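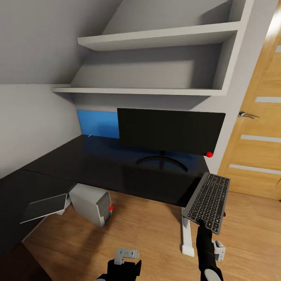
*Desk nook under the slope, empty shelves. Simulated render.*

# brodlow-boxscores

Ball-by-ball and inning-level records for the Leltudstead amateur baseball league, typed up from paper scoresheets. Maintained by Pieter Swanepoel. Most of the typing by Shireen Magagula.

Last full rebuild: January 12, 2024

## What's in it

- `games.csv` - one row per game, 847 rows
- `batting.csv` - one row per player per game
- `pitching.csv` - same idea, pitchers
- `plays.csv` - play by play, only for the 211 games where the sheet was readable enough
- `parks.csv` - field names, fence distances if we had them
- `fixes.txt` - hand corrections, read this before you file an issue pls

Everything is UTF-8, comma separated, header row on top. Dates are year-month-day. Empty cell means we don't know. Zero means zero. Old version mixed these up, don't use the old version.

## Columns people ask about

`home_runs_inside` - inside-the-park only. Already counted in `home_runs`, so don't add them together.

`er` - earned runs as the scorer wrote them. Not recomputed. Some scorers were generous to their own pitcher, we left it alone.

`sheet_quality` - 1 to 4. 1 is clean, 4 is rain and pencil. Anything marked 4 has no plays.

`dh` - yes/no. The league dropped the DH for a while and then brought it back, and two clubs ignored the change for most of a season. So check per game, not per year.

`innings` - scheduled length is seven, not nine. If your ERA numbers look weird this is probly why.

## Teams

Brodlow, Medina, Leltudstead Town, Nimex Works. Medina folded and came back under the same name with a different roster. We use `MED1` and `MED2`. Merge them if you want, one line in the loader.

Player ids are stable from this version on. Before that, no promises. Brothers on the same team with the same first initial were a nightmare, see `fixes.txt`, section "initials".

## Known problems

- 103 games have a final score and no box. They're in `games.csv` and nowhere else.
- Stolen bases badly undercounted in the early seasons. Scorers just didn't write them.
- Brodlow home games in April of the first season: two sheets have the same date and opponent. Could be a doubleheader, could be a recopy. Both kept, flagged `dup_maybe`.
- Attendance is junk. Half of them say 1000, which is a scorer rounding up from a lot less. Don't publish anything off that column.
- Wild pitch / passed ball is a coin flip in anything before the new sheets came in.
- No pitch counts. There never were any.

## Loading

 pip install -r requirements.txt
 python load.py --out league.db

Makes a sqlite file. Takes under a minute. `--plays` adds the play by play table, slower. If it dies on `parks.csv` you have the old copy, pull again.

Quick check after loading: runs scored and runs allowed should match across the league for every season. If they dont, something got cut off in the download.

## How it was typed

One person types, a second person reads the totals back off the paper. When the box didn't add up to the line score we trusted the line score and logged it. Shireen did the first pass on nearly all of `plays.csv`, Pieter did pitching and the ids.

## License / credit

Use it for whatever. Credit "Brodlow Boxscores" and link back. Player names are as on the sheets, if you played and want yours taken out, send a note and its gone in the next build.

## TODO

- playoffs as seperate flag (right now mixed in with regular season)
- umpires??
- lefty/righty for at least the regulars

---

We use cookies to remember your settings. Accept | Manage

**Comments (3)**

**knucklecurve** - Loader worked first try. Is the third Medina shortstop in MED2 the same guy as the catcher in MED1? Same last name and initial.

**P. Swanepoel** - different guy, cousin I think. Both in fixes.txt now.

**old_lf** - You have me 0 for 4 in the Nimex game that went eleven innings. I had a double down the line in the tenth and I will send you the clipping.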